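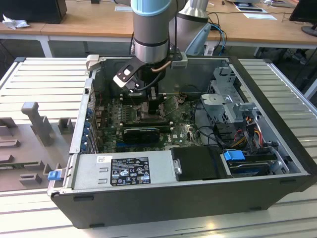
Old desktop towers are some of the most rewarding things you can bring to a Skorkix repair evening, and we get more questions about them than about anything else we do! Most people have never seen the inside of theirs, and then the side panel comes off and there it all is. We always work with the tower lying on its side and the open side facing up, so the motherboard is flat in front of you like a little green town, with the RAM slots in a row and the graphics card sitting in its own slot further down. Once you've seen it like that you stop being scared of it. The answers on this page were last gone through on 8/22/25.

I've never opened a computer in my life. Can I come?

Yes, please do! Well over half of the people at the June evening were first-timers, and two of them went home with a working machine and a list of other relatives' computers to start on. You'll share a bench with somebody who has done it before. If you can use a screwdriver you have all the skill you need for the first hour.

What should I bring?

The tower and its power lead. Leave the monitor, keyboard and mouse at home, we have plenty. If you still have the little bag of screws that came with it, bring that too (you will be a hero, we are forever short of the small ones for drives).

Should I back up my files first?

If the computer still starts, yes, do it before you come. We're careful, but drives that have been running for years sometimes choose their moment. If it doesn't start, tell us at the door and we'll look at the drive before anything else.

How do you take the side off?

On most towers it's two screws at the back edge, then the panel slides backwards and lifts away. Switch off at the wall and pull the lead out first, then hold the power button in for a few seconds. Some cases have a latch instead, and a few have a panel that seems to be held on by pure spite. Wiggle, don't force.

Which bits can I swap myself?

More than you'd think. Memory is the easiest: push the clips at the ends of the slot outwards and the stick pops up. Drives come next. A lot of older cases have a metal cage for them with plastic carriers, and the carrier slides out so you can see how the drive sits. Graphics cards are good fun too, but remember there's usually a small catch on the motherboard slot as well as whatever is holding the card at the back of the case. Forgetting that catch is the classic mistake. I've done it, Wenceslao has done it, you'll probably do it.

What about the processor?

We love doing these, but do ask for a second pair of eyes. When the socket is empty its contacts are bare and very fine, and on the kind with pins in the socket a dropped screw or a stray thumb can finish off the whole board. Keep the new chip in its packaging until the moment you need it. Line up the little triangle in the corner, lower it straight down and let it settle without any pushing.

Do I need new thermal paste?

Any time the heatsink comes off, yes. Wipe the old stuff away with a lint-free cloth and put a blob the size of a pea in the middle. We keep a tub in the Vetach cupboard, so no need to buy your own.

There are wires everywhere. How do I remember where they go?

Take a photo with your phone before you unplug a single thing, then another from the other side. The thick colourful bundles are nearly always power and will only fit one way round. The fiddly ones are the tiny leads for the power button and front lights, so put a bit of masking tape on each and write on it.

Is it worth fixing something so old?

Very often! Joelle Khasawneh brought in a tower her neighbour was about to throw out, and with more memory and a newer drive it now does all the bookings at the Kanus allotments. If yours is past saving we'll help you strip it for parts, and that's a lovely evening in itself.

Where are you, and do I have to book?

We're upstairs at Quezada House, room 22, and there's a lift. Towers do need booking as they take up a lot of table. Leave a note for Wenceslao Espinoza at the front desk with your name and the make of the computer, if you know it. Laptops and radios can just turn up.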